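Moving the walk to work

2024-09-25

I changed my route to work in February and have kept to it long enough now to write it down. The old way was the 58 bus from Orkemby to the bottom of Dresel Road, then a short walk up the hill. The new way is on foot from my front door, 504 steps of pavement to the canal and then the towpath until the Rosser bridge. I know the 504 because I had a step counter on my phone for a fortnight and that was the one number that stayed the same. I have deleted it since.

The bus was fine when it came. Over the winter it mostly didn't, and I was standing at the stop in the dark for longer than the journey takes. One morning I gave up and walked, got in five minutes late, and that was that.

What I notice most is how different the two ends are. The Orkemby end is all semis and hedges, with bins out on the wrong day. After the lock it turns into the backs of things: the tile warehouse, the old Grumomton laundry, a yard full of pallets. I had lived here six years and had no idea the laundry was still standing. The sign is painted straight on to the wall and you can only read it from the water side.

From the bridge there are two ways up to the office. The main road is quicker. I usually go by the passages behind the shops, which are narrow and quiet and smell of bread until eight.
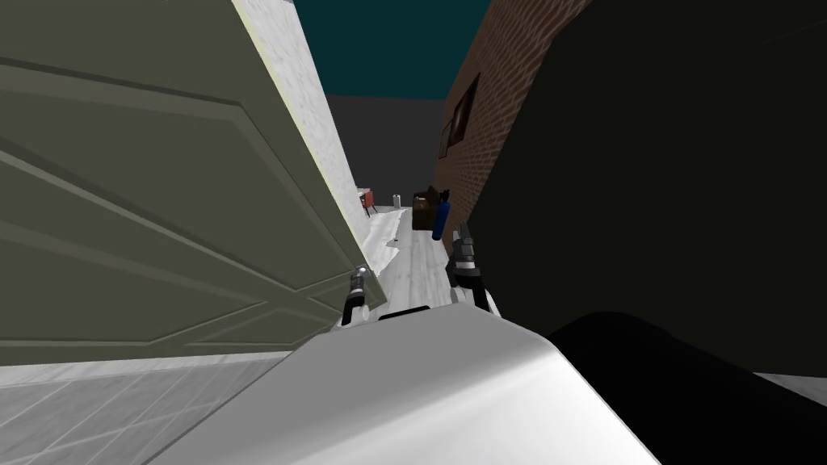 Posted by the author of Towpath and Back

The towpath floods by the second lock after heavy rain. It isn't deep, but it is enough to fill a shoe. I keep a spare pair of socks in my desk drawer and have used them four times. Boots would be the sensible answer, but I don't like wearing them all day and there is nowhere at work to leave them.

Money is a smaller matter than I expected. I worked it out at £599 for a year of bus tickets, but I still buy a single home when it is late or I have shopping, and I have already gone through one pair of shoes. The new ones are a half size up, which was the right decision for thick socks and the wrong one for summer.

I did think I would listen to things on the way. I tried podcasts for a week and found I was missing bicycles coming up behind me, so now I don't. Most of the cyclists ring a bell. The ones who don't are usually the fastest.

The mornings are getting darker again and there are no lamps between the lock and the bridge. I have bought a small torch that clips to a coat pocket – it is good enough for puddles, less so for geese. If it gets too icy I will go back to the bus for a few weeks and see whether the timetable has improved.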